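# Two Owners, One Shaft: the Braller Lead Works

## How we came to the subject

Our group started out wanting to write about the whole of the Ondutine valley, and it took us a good few weeks (and a very patient tutor) to see that this was far too much. We settled in the end on the Braller lead mine, and on the falling-out between the two companies that worked it - a story we all grew rather fond of.

The Batetti company sank the first shaft and had 300 men on its books in its best year. The Chong company came later, bought the ground next door and spent 8 years arguing over where one claim stopped and the other began. We read the wage books and the letters kept in the local archive, 889 pages altogether, and shared them out between us at the long table in the study room.
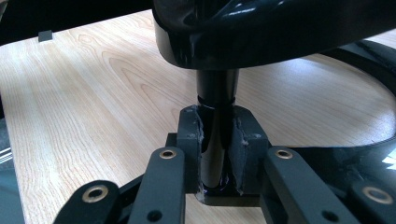 *Fig. 1. Glossy black seat shell and column, with the post held in a dark grey clamp.*

## What the letters told us

The early letters are surprisingly friendly. The Batetti manager lent his neighbours a pump one wet August, and they sent back a side of bacon by way of thanks! The trouble began when the good vein was found to run under both properties, and after that the tone gets colder with every page. Both sides hired surveyors, and the two sets of plans don't agree on even the simplest things, such as the depth of the main level.

We spent longer on those plans than we meant to, and we still can't say for certain who was right. Our own feeling is that the Batetti plan is the more careful of the two.

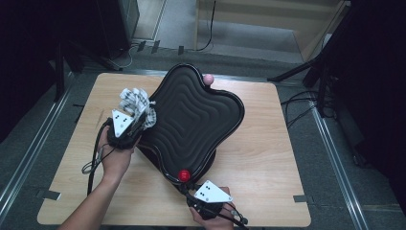 ## Things we would do differently

We left the wage books until last, which was a pity, as they have much more in them about ordinary families. We would also copy out the surveyors' notes in full at the start. The nine letters we couldn't read are listed at the back with their shelf marks, in case next year's group has better luck with the handwriting.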